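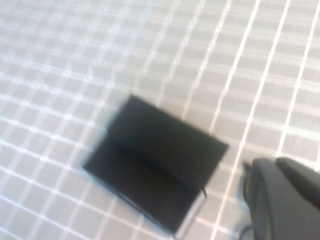
Mystery parcels and unclaimed mail sales: frequently asked questions

Compiled by Nour Najjar for the Zudatport Secondhand Guide. Last gone over in November.

I get the same dozen emails every time one of those unboxing clips makes the rounds, so I have put the answers in one place. I have bought mystery parcels with my own money, at pop-up sales and online, and I think most people should leave them alone. If you're going to buy them anyway, at least read the part about resealed boxes.

What is a mystery parcel?

A sealed package sold to you without anyone telling you what's in it. Sellers usually describe them as lost, undeliverable or unclaimed mail, or as customer returns. Those are four different things with very different contents, and the sign over the table tends to use all four words at once. Ask which one it is. If the seller can't say, assume returns, and assume somebody has been through them already.

Are these really lost packages?

Some are. Shipping companies do end up with things they can't deliver and can't send back, and a portion of that is sold off in bulk. What I doubt is the trip from there to the folding table at the Alcantara market hall. By the time a lot has passed through a liquidator, a reseller and the reseller's cousin, anything heavy, rattly or marked with an electronics label has had several chances to go missing. I can't prove that about any one seller. I can tell you I have never met a reseller who was uninterested in what was in his own stock.

How much should I expect to pay?

The going price at the Alcantara sale last time I went was $45 for a parcel you picked yourself. Online it varies so much that an average would be meaningless, and shipping is often where they get you. Pallets are another matter, see further down.

Is there any chance of finding something valuable?

There's a chance, the way there's a chance with a scratch ticket. My own haul over the years runs to phone cases for phones I don't own, a garden hose fitting, a child's raincoat, a great many charging cables and one decent pair of kitchen scissors. I still use the scissors. They'd have been cheaper at the hardware store.

The videos show people finding tablets and watches. Why don't I?

Think about what you are watching. Somebody who opens a stack of parcels and finds cables doesn't post it, or posts it and gets no views. Somebody who finds a watch gets passed around for weeks. And that is before you consider that a person with a watch, a bag and a heat sealer can find a watch whenever they like. I'm not accusing any particular channel. I just don't see why a clip with a discount code under it should be treated as evidence.

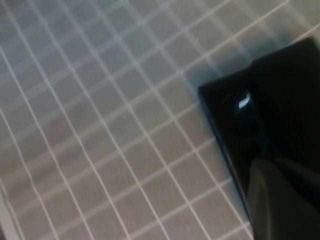

Who is allowed to sell unclaimed parcels?

It depends on where you live and on who lost track of the parcel. Private couriers generally set out in their shipping terms what happens to goods they can't deliver, and after a holding period they may dispose of them, including by sale. Public postal services have their own rules. A market trader who buys a lot lawfully can usually sell it on like any other goods. What he should be able to show you is where he got it, so ask for the invoice. A photo of a truck is not an invoice.

Can I check a parcel before buying it?

At most sales you may pick it up and turn it over, and that's all. Shaking is frowned on, and squeezing is officially not allowed and done by every single person there. A few sellers let you weigh things. None that I know of will let you open one first, for reasons you can work out.

What should I look at on the outside?

The tape, first. Factory tape or courier tape sits flat and has dirt along its edges from the trip. Fresh tape over a strip of torn cardboard fuzz means the box has been opened. Then the label. If the name and address are neatly blacked out, good, that's what a responsible seller does. If the label is gone altogether and the box looks new, I'd wonder whether it was ever mailed to anyone.

Look for a customs form too. On small parcels from overseas it is sometimes still attached, and it may tell you the declared contents and value. Sellers miss these more often than you'd expect. I once put back a very promising, heavy little parcel when the form turned out to say "screws."

How can I tell if a product box has been resealed?

For plain cartons, see above. For branded retail packaging inside the parcel it's harder. Check for a second layer of clear tape over the original seal, corners that have gone soft, and shrink wrap with a rough seam. Weight is useful if you can look up what the product should weigh. A nice box proves nothing about what's inside, and empty branded boxes are bought and sold online all day long. I would not pay one cent extra for printing.

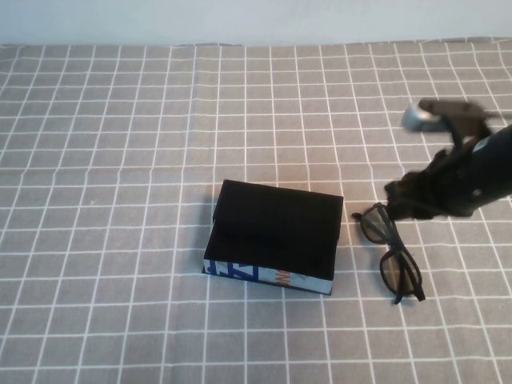

Small printed box with a black lid. Packaging alone is no guide to value.

What about Rilemus?

This is the one I'm asked about most. Rilemus sells mystery parcels through a website, with tiers, and the more you pay the better the tier is supposed to be. I ordered from two tiers, paid for both myself, and couldn't tell the contents apart. It was the same sort of small plastic stuff in each, only the more expensive one came in a thicker bag. Two orders is a tiny sample and you're welcome to tell me I was unlucky. I did write to ask how parcels are sorted into tiers if, as the site says, they are never opened. I got a reply thanking me for my interest in the brand.

I'd want an answer to that question before I spent anything there.

Does Drundov sell its lost parcels to the public?

Not directly, as far as I can find out. Sellers in Zudatport like to say "straight from Drundov" because people here know the vans. When I asked at the depot counter they said they don't do public sales and hadn't heard of the trader I named. That doesn't rule out the stock having started there and passed through other hands. It does mean the word "straight" is doing a lot of work.

Also, please stop driving to the depot to ask. The counter is for pickups and they are tired of it.

Is it worth buying a whole pallet?

A reader forwarded me an offer for a pallet at $700, delivery not included. The list attached to it had a "retail value" column that came to several times that. Retail value in those lists means the highest price anyone ever asked for the item when it was new. It says nothing about what you'll get for it with a cracked corner and no charger.

Before you buy a pallet, work out where it will go, how you'll get it off the truck, what you'll pay to throw out the part you can't sell, and how many evenings you want to spend photographing phone cases. If you have good answers and already sell secondhand goods, you may do fine. If you're reading a FAQ to decide, I'd say you're who the pallet is being sold to.

Can I return a mystery parcel?

Rarely. The sale is almost always final, and the seller will tell you that the not knowing is what you paid for. You may still have some rights if the thing was misdescribed, for instance if it was sold as "guaranteed electronics" and it contains a scarf. Keep the listing, keep the receipt, and pay by card. Cash at a market stall is gone the moment you walk away.

What if I find someone's personal belongings or papers?

It happens, and it's the part of this business I like least. Letters, photographs, prescriptions, once a folder of school records. If there's a readable name and address I think you should send it on, or hand it to the courier whose label is on the parcel. Medicines should go to a pharmacy that takes them back. Don't put any of it online, even with the names covered up.

Anything that looks like ID or a bank card goes to the issuer or the police. You did not buy a right to it.

Are the contents safe to use?

Treat them as you would something from a yard sale with no owner standing next to it. I don't use cosmetics, food or supplements from parcels, ever. Chargers and anything with a loose lithium battery I would not plug in if there is no proper safety mark, and even the mark can be faked. Toys I'd check for a recall before they went near a child. A parcel may have sat in a hot trailer all summer and you have no way of knowing.

Somebody sent me a parcel I never ordered. Is it the same thing?

No, that's usually a seller somewhere padding out its sales figures using your address, so that it can post reviews. You can generally keep the item. Change the password on any shopping account that has that address on it, look over your card statements, and don't scan any code that came in the package, however politely the card asks.

Can I make money reselling what I find?

Some people do, and they work harder at it than any video suggests. They know their prices, they have storage, and they already have regular buyers. Count your gas, your fees and your time. I kept a notebook the first year and stopped when I saw where it was heading.

Isn't it just a bit of fun?

Sure, and I don't mind that at all. If you have the money to spare and you like tearing things open with a friend on a rainy afternoon, go ahead. My quarrel is with calling it a bargain, or a side income, or a way to save things from the landfill, when so much of it is in the trash the same night.

When is the next sale at the Alcantara hall?

I don't list them. The traders put up posters by the side entrance, and doors are usually 9 a.m. If you go, go to look first and leave your wallet in the car for one lap of the hall. Corrections are welcome through the contact form, and I read all of them, including the ones from sellers.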